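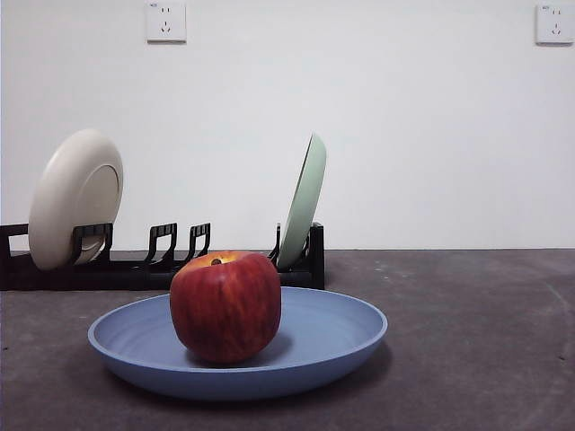 Gripper closes off center and pushes the apple away

Wekesa Kinyua
Posted 26/04/2022

Hello everybody. I am building a small arm at home, and I want it to take one apple and put it on a plate or take it back from the plate. The arm is driven by an Oter controller board which I bought used, and the fingers I made myself. They open to 80 mm at the tips. My apples are big, so there is not much space left on the sides.

My problem is the last part of the movement. The arm goes down, the fingers come on both sides of the apple, and then one finger touches first. On the floor the apple only rolls a little and often I still get it. On the blue plate it is worse. The plate is smooth and wide, the apple slides to the rim and the other finger closes on nothing, or on the rim.

I have a fixed camera at the table and a small one at the wrist. In the wrist view you can see that the right finger stays farther from the apple than the left one. I tried to correct it in software by moving the target 3 mm to the side. It helped for one evening and the next day it was wrong again, to the other direction. I did not touch the camera between, as far as I know.

Is it a problem of calibration, or is it mechanical? And would you train on the carpet first, or go directly to the table?
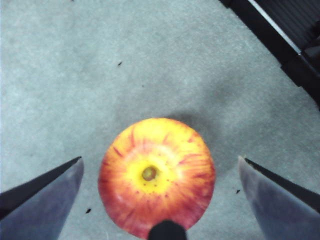 Ditte Bech

I would look at the mechanics before the calibration. An offset that changes its direction from one day to the next is usually something loose. Switch the power off, hold one fingertip and move it gently to the left and right. If you feel play, check the small screw which fixes the gear on the servo shaft. On my own gripper this screw came out a bit after every 100 grasps, until I used thread lock.

After that, do this test. Draw a straight line on paper and put it under the gripper so that the line is in the middle between the open fingers. Close slowly. Both tips should arrive at the line together. If they don't, loosen the linkage on the late side and move it by one tooth – do not correct it in the software, you will only forget later that you did.

Your wrist picture alone does not prove the offset. The gap can look bigger on one side if the camera itself sits a little turned. Do the paper test first and then compare.

About the surface: I would stay on the carpet until the fingers close evenly. The pile holds the apple a bit and you can see which finger touches first. Then go to the table, and use the plate last.

Bhupendra Kaushik

Put rubber on the fingers. I had the same thing with oranges.

Oduor Mosoti

I agree with Ditte about the screw. I want to add that 80 mm is small for a big apple. Measure yours at the widest place. If you have only 2 or 3 mm on each side, even a good calibration will not save you, and I would make longer fingers with a wider opening.

Rubber is good for lifting, but with Wekesa's problem it will maybe make the first touch push even more. Slow down the closing as well. I close at about half speed until both motors show more current, and only then I squeeze.

For the plate, come straight down from above and stop before the tips reach the rim height. Mine was set too low and I lost one plate like this.

Wekesa Kinyua

Thank you all. The screw on the left servo was loose, I could turn it with my fingers. I have ordered thread lock and I will do the paper test on the weekend. The opening I must measure again, because I took the number from my drawing and not from the real part.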